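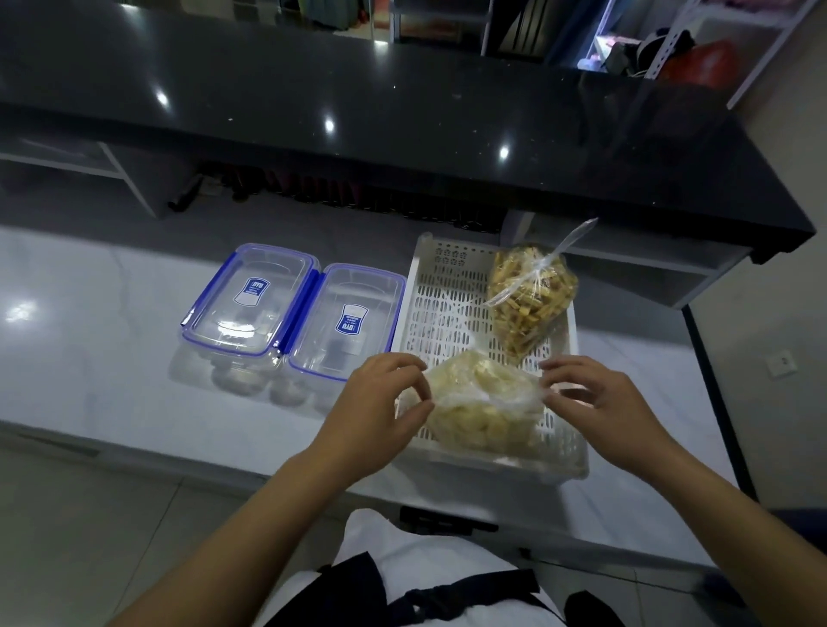
Figure 2. Two clear food storage containers with blue clip-lock lids beside a white perforated basket holding two tied plastic bags of food.

3.2 The Nativity panels and the workshop question

We turn now to the group of Nativity panels that once hung in the parish church at Drusstead, and which visitors can still enjoy today in the smaller of the two galleries at Pallden. They are lovely things, and anyone who has spent a winter afternoon with them will understand why earlier writers were so eager to give them to a single gifted hand. We were tempted the same way ourselves, and it took us several visits (and a good many friendly arguments on the train home) before we came around to the view set out in this section.

The Madigan inventory, our main written source, lists the panels under entry 2471, with a short note that the Virgin's cloak had been "made blue again" at the parish's expense. The clerk gives a sum of 900 for the repainting and the new gilding together, and a later hand has added 3190 for the whole altarpiece with its carved frame. We do not want to lean too hard on these sums, as the clerk is careless about coinage elsewhere in the same book, but the note about the cloak is a great help to us. It tells us that the bright surface so often praised for its freshness belongs to a later campaign, and that comparisons built on its color have to be set aside, however fond of them we may be.

What remains for comparison is the drawing beneath the paint and the way the figures are placed. In the Drusstead panels the shepherds crowd in from the left, leaning over a low wall, and one of them holds his hat against his chest with a tenderness we have not met anywhere else in the region. The Plulwood panel uses the same wall and the same leaning pose, turned the other way around, yet the hat has become a kind of awkward bundle, as though the painter had copied an outline without quite knowing what it stood for. The ox, too, has lost its far horn.

It seems most likely to us that both sets go back to a shared pattern sheet kept in one workshop, and that the Plulwood painter was a younger member of it, working from a tracing. The angels are harder to place. Their long, narrow sleeves have no match at Plulwood at all, and we come back to them in Section 3.3, together with the donor's coat of arms and the repairs to the lower edge.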